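Ticket 123: Gripper width drops out partway through sock demos
Opened by: Titilayo Bassey
Project: Senden laundry set
Status: Waiting on reporter

Hi all, and sorry in advance for the length of this one - I'd sooner give you too much than have you write back asking.

I've been recording the sock task with the pair of hand-held grippers since Wednesday. Sixteen demos in, I loaded them into Ziton to check them over, and in 7 of those the left gripper's width reading freezes partway through. The jaws clearly keep moving in the video, but the number sits wherever it was when I pinched the sock, and it stays there until the end of the take. The right gripper is fine in every one of them.

What I've tried so far: I restarted the recorder, swapped the left cable for the spare, and ran the open-and-close calibration twice. It passed both times, which was a little disheartening! I also did a few takes with nothing in the jaws and couldn't get it to freeze at all. It only seems to happen once there's fabric between the pads, and the thicker knit socks are worse than the thin ones.

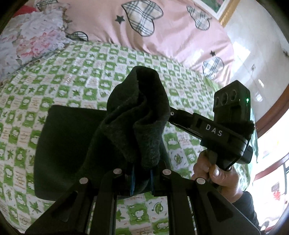
Chukwuemeka Ojo: Thanks Titilayo, lovely clear report. Could you tell me how hard you're squeezing? When the jaws close on something soft, the width changes very little from one sample to the next, and the Vuster filter can decide the gripper has stopped and hold the last value. It should let go again when you open up, so yours staying stuck until the end is odd. Which version are you on? Anything before 24 had a bug a lot like this.

Titilayo: Ah, that might be it! I'm on 16. The update notice came up in August and I'm afraid I clicked it away because I was in the middle of a session. As for squeezing, probably harder than I need to. I was worried about the sock slipping out while I brought the other hand over, so I've been clamping down and holding.

Chukwuemeka: No harm done. Please update, then record a few more with the same thick sock. Close until the fabric is held and stop there. Keep the raw files from the bad takes too - the freeze happens in the filter, so I should be able to rebuild the widths from them and you won't have to do those over.

Titilayo: Updated just now, and the first three takes look right all the way through. I'll do a longer run tomorrow morning and upload the old raw files tonight. Please leave this open until then.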